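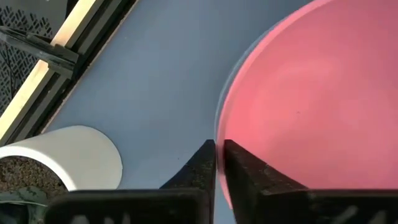
Washing-up bowls and basins

Residents of Jarkedbridge House are asked to keep shared kitchen basins in good order. Wash each basin in hot soapy water after use, paying attention to the underside of the rim, and stand it upside down to drain.

Staining from tea or beetroot
Mix 2 tablespoons of bicarbonate of soda with a little water. Spread over the mark, leave for 14 minutes and rinse well. Scouring powder scratches plastic and should not be used.

Limescale
Wipe with white vinegar and rinse. Never combine vinegar with bleach.

Replacements
Split basins should be handed to Mei Hutchins at the housing office before 11 am. New stock is next due in August.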